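Members' visit to the Allbridge open day

On a Monday in January, 19 of our members traveled to Allbridge, where the company Malý opened its test rooms to visitors. The bus from Skodcombe arrived 10 minutes late, but the hosts waited for us with tea.

Oľga Kollár, who leads the household program, explained that the present task is cleaning a bathroom sink. She spoke for 26 minutes and answered all our questions with patience – also the ones about the price, which is not yet decided. The group was divided in two, so that everybody could stand near the door and look inside.
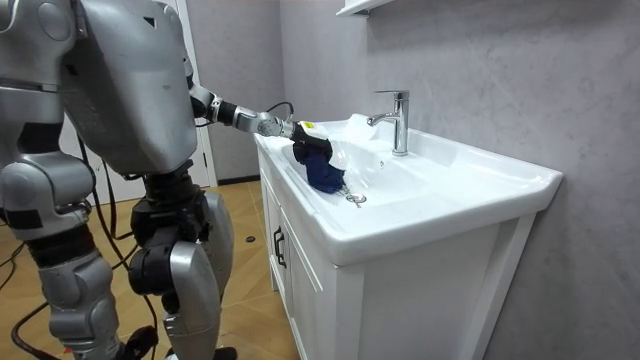
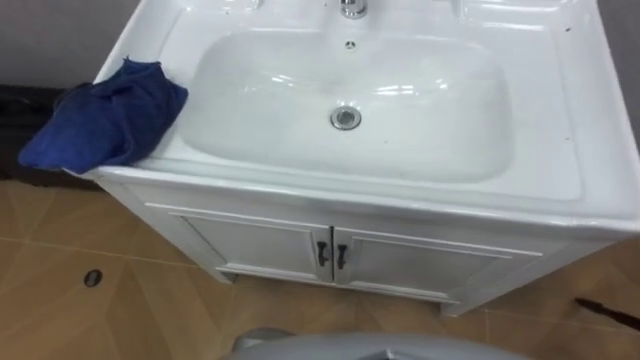
Cleaning a sink is harder for a robot than we had expected. According to Ms. Kollár, the white ceramic is difficult because it shines and the cameras see the lamp in it. A cloth is also a difficult object, as it has a new shape each time it is taken. When it lies crumpled at the left end of the countertop, as in the second picture, the robot must first decide where to grip it. Several members asked to hear this part again, and our discussion continued on the bus.

The next visit will be to Osau in March. Please give your name at the office if you wish to join.

Contact: Members' Office, Skodcombe, extension 183 | Back to top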